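Jisville Student Robotics Help
Home | Ask | Browse | Team Pages | Log in
Print this page | E-mail this page

Simulated arm bumps things near the back of the table
Posted in September by tollau_mentor

Hello everyone, and thank you in advance for reading all of this! I help with the after-school robotics club at Jisley, and this term the students are doing a project we call Duan. They are programming a simulated two-armed robot to pick one small item from a crowded table and set it down at the front. We have 12 students sharing the work, and they have been wonderfully patient with it (more patient than I have, some afternoons).

Our trouble is with the right arm. It does fine when the item is close in, but when it has to go to the back of the table the forearm comes in low and sweeps across, and we lose whatever was in the way. The target is usually something small next to the big laughing ball.
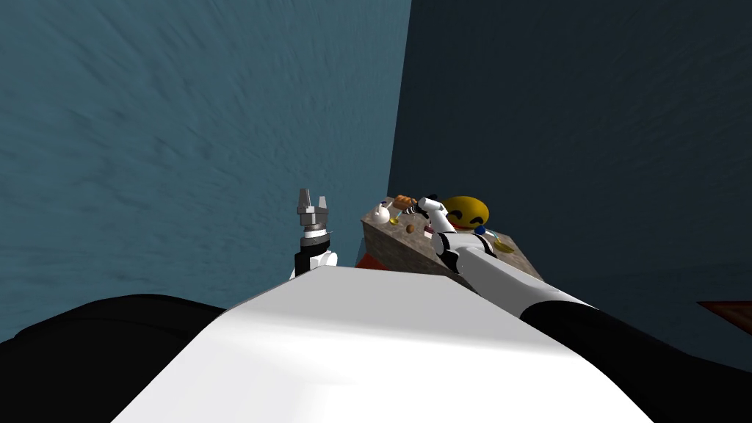
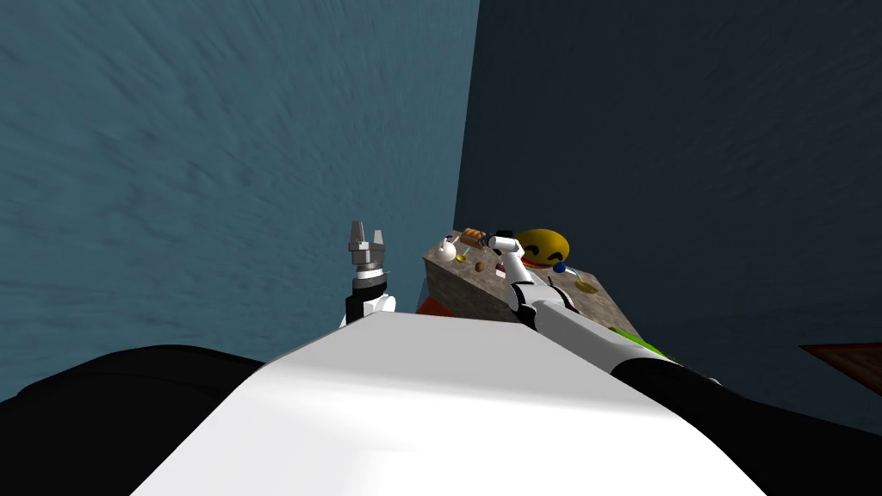
The left arm stays up and out of the way in both.

We have run the pick 528 times so far and saved the logs. Should we be changing the planner, or just the starting pose? I would love for the students to work it out mostly by themselves – a nudge would be plenty.

gearbox_aunt
Try adding a waypoint straight above the target before you let the gripper come down. Our club had the same sweeping problem last spring, and the planner was simply taking the shortest path, which happened to go right through everything. Make the kids write down the height of the tallest item on the table and put the waypoint well over that. Then lower slowly, close, and go back up the same way you came. I'd leave the starting pose alone until you have tried this, or you won't know which change helped. And do let them plot the elbow height from those logs – it's a lovely exercise and they will probably spot the low runs in a few minutes!

mo_tor
check your collision margins, ours were set to zero

tollau_mentor
Thank you both so much! The margins were zero here too. We'll fix those first and try the waypoint on Tuesday.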